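Gripper Fault Stops Sorting Trials at Stonthorpe
3/6/21 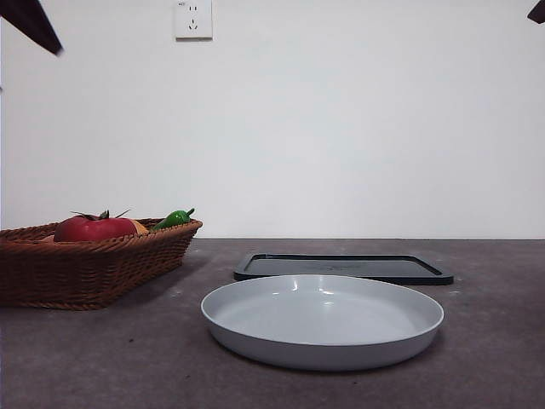 The robotics laboratory in Stonthorpe has stopped all trials with its table robots after a gripper closed without command during a test. One technician, Abbas Ebrahimi, received a bruise on two fingers. He was examined by a doctor and came back to work the same afternoon.

The fault happened in a task where the robot must take play vegetables from a basket and put them on a plate. According to the laboratory, the arm was paused and its status light was green, so Mr. Ebrahimi reached in to move the basket. The gripper closed after 3 seconds – the emergency button was pressed by his colleague Aileen Dumlao, and the fingers opened again.

"The pause command stopped the arm, but it did not stop the gripper," said Brândușa Văduva, who leads the safety group. "These are two different controllers, and we trusted one light for both of them."

The gripper software was supplied by the company Clernanik and was updated in December. The log files show 31 similar delayed commands after this update, all of them at moments when no person was near the table. The company has confirmed that it received the files and promised a correction within 20 days.

Until then the robots stay without power. The laboratory also wants to install a separate light for each gripper before the trials continue.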